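## 5. Loading a Die and Cardstock

Use this procedure with the Flimano manual die-cutting machine and the standard plate set.

1. Open both side trays until they lock.
2. Place the base plate on the infeed tray.
3. Lay the cardstock on the plate, then set the die on it with the cutting edge down.
4. Cover with the clear plate. 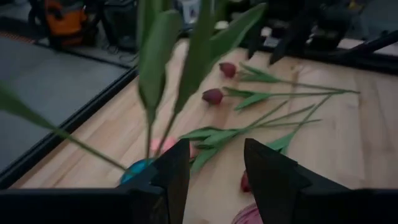

5. Turn the handle clockwise at a steady rate until the stack clears the rollers.

**Note:** Intricate dies may need a second pass. Rotate the stack a quarter turn first.

**Caution:** Do not force the handle. If it stops, reverse it, remove the stack and take out one shim. Replacement plates are listed under part number 2760.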